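4.2 Committee referral of exemption bills

We coded 144 bills that would add or remove a religious exemption in state employment law. Of these, 37 reached a floor vote. Bills with a narrow exemption - one limited to houses of worship - left committee sooner than bills covering schools and charities.
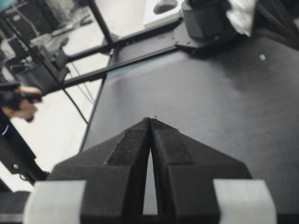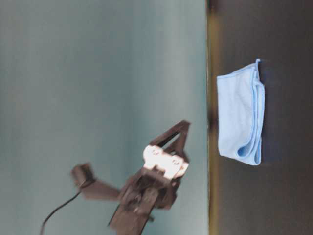

Figure 13. Gripper fingers; gripper and folded light blue cloth.

Referral to a second committee was the strongest predictor of failure. The Mustora index of chamber partisanship added little once referral was included.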